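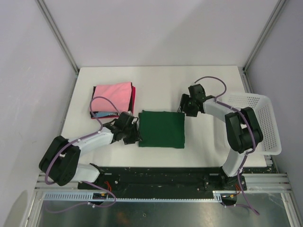

Laundry folding and where it stands
2023-04-11

Every August I get asked the same thing at the Sandport open day: when will a machine do the folding? I usually say "not yet" and go back to my sandwich. This year I would like a better answer prepared, so I have been reading and comparing notes with Tsegereda Zeleke, who spent 10 years on garment handling at Gulstead before she moved over to grippers.

Start with why cloth is awkward. A rigid part has six numbers that matter: three for position and three for orientation. A T-shirt dropped on a table has no such short description. It can be creased, twisted, inside out or doubled over on itself, and most of its surface is hidden from whatever camera is looking at it. The planner has to act on an incomplete guess, and each grasp changes the thing being guessed at.

Industrial laundries got around this years ago by restricting the input. The flatwork line at Udley handles hotel sheets of one size and one weight, and an operator still feeds the corners in by hand. Tsegereda's figure for that line was over 285 sheets an hour on a good shift. Give the same line a child's jumper and it stops.

The household case is the reverse. Throughput hardly matters. If a pair of arms took 5 minutes per towel while I was at work, I would be satisfied. What matters is the range of items, and the recovery when a fold goes wrong. People recover without noticing: you shake the thing out and start again. A two-armed setup on a bench can be taught to do the same, but it needs to recognise that the fold is bad in the first place, and a bad fold looks a lot like a good one from most angles.

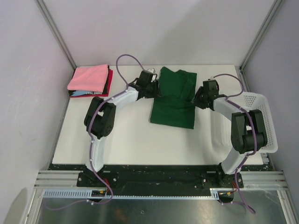

Green cloth between the two grippers, folded pile at the back left, basket at the right.

A square of plain cloth is the sensible place to begin. It has four corners, no sleeves and no wrong way up worth worrying about. Even so, the second fold is harder than the first. The layers slide, the edge you want is now two edges, and a gripper that closes a few millimetres too high picks up one of them. Fingers feel this at once. Most grippers have no tactile sensing to speak of, so the error shows up later as a skewed flap.

Stacking gets less attention than it deserves. Placing a folded item on a pile without dragging the top layer off is a separate skill, and so is getting one item out of a basket without bringing its neighbour along. Papers tend to report these stages individually. If you chain 3 stages that each work nine times in ten, you are down to a bit under three in four for the sequence.

I priced a bench version using Sezer arms and gave up at the second spreadsheet tab. The arms were affordable. The time to set them up, tune them and keep the cables out of the wash was not – at least not for someone with one basket a week.

So my answer for August: flat items on a clear table, slowly, with a person nearby, yes. Fitted sheets, no. I have asked Tsegereda for her old notes on corner finding and will post them if she agrees.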